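Speaker notes: stock loss and the self-checkout change
Store operations session, second talk of the morning
Dirk Kramer, Prilero
Version of Jun 23, 2020

Slide 1. Title

Introduce self. Prilero runs inventory measurement for mid-sized grocery and pharmacy chains. Talk covers one client, Hemness, and one site, the Sustudcombe store. Hemness has cleared the figures shown. Anything not on a slide has not been cleared, so please hold questions about other sites until I have checked.

Slide 2. Terms

Shrink is book stock less counted stock, valued at cost. Some retailers value it at sell price. Hemness did until last year, and the older reports they circulate are on that basis. Do not compare the two.

Known loss: anything with a record against it. Markdowns to zero, damages, expired lines, recovered theft.
Unknown loss: the remainder.

Most of the public discussion treats unknown loss as theft. It also contains receiving errors, unit-of-measure errors, unscanned transfers and scale mistakes in produce. We can't separate those from a stock count alone.

Slide 3. The store

Sustudcombe is a full-line supermarket with a dispensary at the front. Two entrances, one of them into the car park. Six staffed lanes before the change, two after. Self-checkout in a single corral between the dispensary and the service desk.

We tracked 4000 lines. The rest of the range was left on the normal count cycle. Tracked lines were picked on value and on count history, and they lean towards razors, infant formula, cosmetics, batteries, meat and spirits-adjacent mixers. Say clearly that this is not a random sample of the store.

Slide 4. Method

Base period, then change, then test period of the same length. Cycle counts on tracked lines at close of trade, done by the same team in both periods. Book stock taken from the Kan ledger after the overnight post. Counts entered before the post were rejected and redone.

Receiving was audited on dry goods only. Chilled deliveries come in before the audit staff start, and we had no cover for that shift. It is the largest gap in the work and I will come back to it at slide 9.

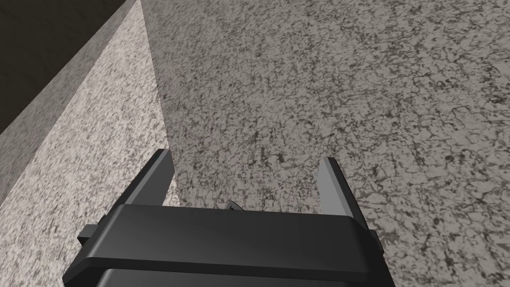 Every variance over the threshold was recounted the following night by a second person with no sight of the first figure. Where the two counts disagreed we took a third and used that. Variances under the threshold were accepted as entered.

Slide 5. Variance by cause

Pause here and let people read the chart. The bars are counts of variances, not dollars. 672 variances went over the threshold across both periods. We assigned a cause only where there was a document or a transaction to support it.

Points to make:
Pack-size errors were the largest assigned cause in the base period. A carton received as a single, or the reverse. These show as a loss on one line and often a gain on another.
Transfers between the dispensary and the main floor were second. The dispensary uses its own item codes for the same goods, and the mapping table had not been maintained.
Theft with evidence was a small bar. It is small because the evidence standard is high. Don't read it as a measure of theft.

Someone will ask about the unassigned bar. It is the tallest on the chart. We have no basis for splitting it.

Slide 6. Self-checkout

What changed in May: staffed lanes reduced, corral enlarged, weight checking relaxed. The relaxed weight check matters more than the number of machines. Under the old tolerance, the attendant was clearing alerts so often that the clearing had become automatic. Hemness widened the tolerance to reduce the alerts, and non-scan events would no longer trip on light items.

Unknown loss on cosmetics and batteries rose in the test period. Meat did not move. Formula fell, but formula was also shifted behind the service desk in the second week, so that line should be excluded from any reading of the corral.

Slide 7. Attendant sampling

We ran a rescan of 2000 baskets at the corral exit. Customer consent was by signage and staff asked each person. Refusals were logged and are not in the total.

Errors ran in both directions. Customers double-scanned as well as missed items. Loose produce keyed as a cheaper variety was the most frequent single error, and intent can't be inferred from it. Brown onions and shallots sit next to each other on the look-up screen.

Slide 8. Fixes, in order of cost

Correct the pack-size field at item set-up. No capital cost. Hemness had this done before the project closed.
Rebuild the dispensary mapping table and give it an owner.
Tighten weight tolerance by category – leave it wide for produce bags, bring it back in for health and beauty.
Move the attendant station so that it faces the exit. At present it faces the machines with the exit behind.
Locked cabinets. Hemness asked us to price these. At 80 lines the labour for unlocking was more than the loss on those lines in the base period. It may be different at a store with a higher loss rate.

Slide 9. Limits

One store. No control site. Chilled receiving not audited. Trading conditions were unusual through much of the test period, with purchase limits on several tracked lines and fewer customers per hour allowed inside. Basket size went up. Any of these could move unknown loss without a change in theft.

If time is short, skip slide 8 and keep this one.

Slide 10. Next work

Second store, with a matched control. Chilled receiving to be audited from the first delivery. Ledger extracts to be taken daily and archived, as two days were overwritten this time and had to be rebuilt from till records.

Questions. Count sheets template is on the handout, last page. The threshold formula is on the page before it.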